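The barcode should not be the only label

By Heiðrún Hauksdóttir
October
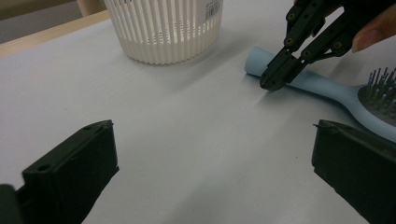

A barcode label on a slotted plastic basket, with a hairbrush alongside.

Household goods sold in shops carry a code for the till and, in most cases, very little for the buyer. I think that balance is wrong, and that plastic items in particular should state their polymer, their maker and a batch reference in print a person can read without a scanner.

A retail barcode identifies a product line. It holds a number, and the number points to a record in somebody's database. If the record is deleted, the number points to nothing. A storage tub bought in one decade may still be in service two decades later, by which time the firm may have changed its numbering, been sold or closed. Paper labels fail sooner. The adhesive creeps, the ink rubs off and the owner peels away what is left.

The usual reply is that moulded marks already exist. They do, though coverage is patchy. Last winter Riaan Sithole and I sorted 558 discarded household items at the Gumede depot, a job that took four Saturday shifts. Many had no mark we could find. Others had one so shallow that it could be read only under a lamp held low to the surface. The sorting line at Gumede cannot stop for that, so unmarked pieces go to mixed waste whatever they are made of.

Cost is the stronger objection. Teun Goossens, formerly a toolmaker at Wasport, put the price of adding an engraved insert to an existing mould at 1800 euros, and more where the cooling channels run close to the face. For a run of 3000 pieces that is a real burden. For the long runs typical of cheap kitchen and bathroom goods it is small, and a new mould can include the mark from the start.

I would therefore exempt short runs and existing tools, and require the mark on every new mould above a set output. Character height should be fixed, as should depth. The mark should sit on the base or the inner rim, where wear is lowest. The barcode can stay on its sticker and do the job it was designed for, up to the point of sale.

Enidum Review | Contact the editors | © Enidum | Back to top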